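# Envase flexible para alimentos

El envase flexible es un recipiente de película plástica, sellado por calor, que se usa para condimentos, líquidos y productos deshidratados. Los formatos pequeños suelen contener entre 200 y 900 g.

La bolsa transparente deja ver el contenido - por ejemplo, verdura seca -, mientras que el sobre impreso lo oculta por completo. 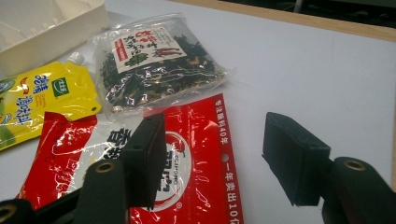

## Bolsa con tapón

Se mantiene en pie gracias a un fuelle inferior. El tapón permite dosificar y volver a cerrar; algunos modelos llevan además una perforación para colgarlos.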